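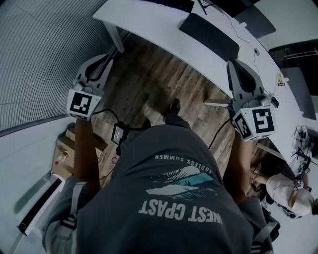

Moving a small DH newsletter off Ploteo: what do we do with the archive?

Started by marginal_gloss

We run a digital history newsletter out of two departments. It has 3000 back posts, mostly short notices with a link and a summary. Ploteo is putting its hosting charge up in February and we want to leave before then. Do we migrate everything, or freeze the old posts as flat pages and start clean?

tdesmet
Freeze it. We did this for the Urlow letters project. Flat HTML, one search page, no database to patch. It took me 22 hours including the redirects.
Teun Desmet

quire_count
I don't agree with freezing. Half the use of a newsletter archive is the tags. Once it's flat you can't correct an author's name or merge two subject headings without running a script over the lot. 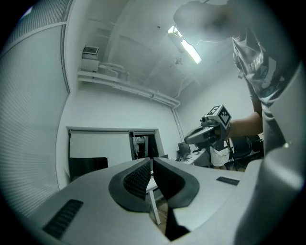

The gripper close up, table leg through the gap.

tdesmet
You can keep the tag pages, they just become flat too. And how often does anyone correct a heading on an old notice?

quire_count
We do it every month. People change their names and ask us to update them, and I'd want to be able to say yes the same day.

marginal_gloss
That has come up for us as well, three requests last year. Also a lot of the links are dead. I checked a batch of 2000 and stopped reading the report after the first few pages.

ekaewsai
Dead links are a separate job and I wouldn't let it hold up the move. Export first, keep an untouched copy of the export somewhere safe, then decide. At Yensuk we moved into Meritz and kept the old post numbers as the addresses, so citations still work. The import dropped our co-authors though. Check that field before you delete anything.
Ekkachai Kaewsai

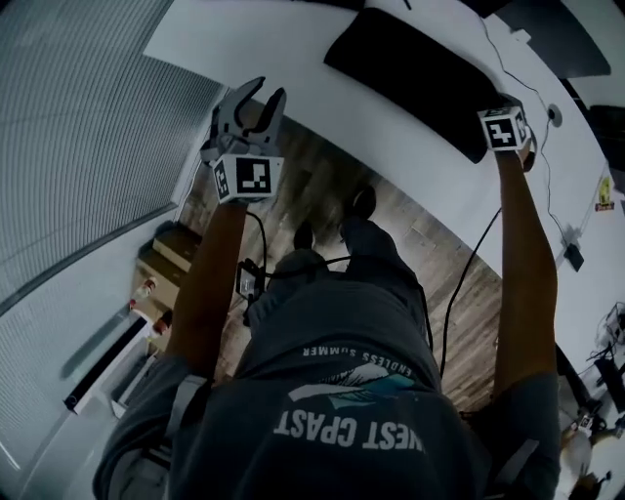
marginal_gloss
Thanks, I hadn't thought about co-authors. We have guest editors on most of the older issues and they're entered in the same box, separated by semicolons.

ekaewsai
Then split them before you import. Ours were separated by commas and "Jr" became a person.

quire_count
Still say keep it live. If staff time is the worry, migrate the last 3 years properly and do the rest in stages.

tdesmet
Stages never get finished. Flat pages for the old stuff, live site for the new, one search box across both.

marginal_gloss
I'll run a test export tonight and post what the author field looks like. Does anyone know if Ploteo includes drafts in the export?

ekaewsai
Only if you tick the box on the second screen.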